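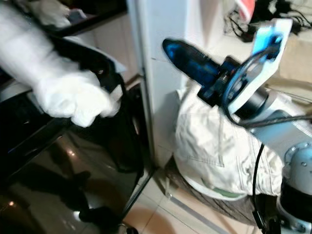 2021-05-20, Woltholm, evening

Finished the second block of the masked-hand trials. Writing this up before I look at the plots, so that my impressions stay separate from them.

The question is still the one Brendan Lenihan raised in February: how much of the policy's grasp decision on the left side depends on seeing the fingers, and how much comes from joint state alone. The left hand stays in the white cloth, fingers hidden. The right arm keeps its bare gripper with the blue fingertip. Same weights for both conditions, no fine-tuning on masked data.

Protocol as run: 200 trials, split evenly between masked and unmasked, order shuffled by Kathleen Costello's script. Time limit 40 seconds per trial. A trial counts as a success if the left hand holds the object clear of the floor until the limit. Contact without a hold is logged separately. The black strap object stayed in the set. I wanted to drop it after the first block, but Kathleen argued that slack items are where a difference should show, and I agree with her now. A stiff object hangs the same way every time. A strap does not, and the policy has to look at it.

Observations by eye, masked condition:

The approach is slower. The hand hesitates short of the object, then closes in one motion. I saw this often enough that I added a pause column to the log.

When the hand takes the strap object by its thicker section, the hold is good. When it closes on the thin part, the strap slides through and the trial is lost. I did not see the hand try again after a slip. In the unmasked condition it does try again, which suggests that slip is being detected visually. I want to check this against the wrist torque traces before I say it to anyone.

Motion blur is worse than I assumed. With the cloth on, the edges of the hand smear in the head camera during fast moves, and the segmentation output from Fluvura flickers between hand and background. Some of the apparent masking effect may be a blur effect. I need a control: masked hand, speed cap on. Brendan suggested a tight cover in place of the loose one, which would keep the fingers hidden but hold the outline steady. Both are worth running. Speed cap first, as it needs no sewing.

Reflections are a second confound. The glossy black surface under the left arm returns a smeared copy of the white hand, and the detector placed a second hand there in 9 trials. I flagged those and left them in. Tomorrow I will run the analysis with and without them. A matte sheet over the surface would fix it for the third block, but then that block is not comparable with the first two. Undecided.

Three trials void. Two were timestamp faults in Maes, the logger, same error as last week. The third was my own mistake, wrong object label entered at the start.

To do:
Restart Maes between sets of trials and see if the timestamp fault stays away.
Export torque traces to Gallon for the slip check.
Write the speed cap into the config, not on the command line.
Ask Kathleen for the shuffle seed from block one.
Reply to Brendan about the tight cover.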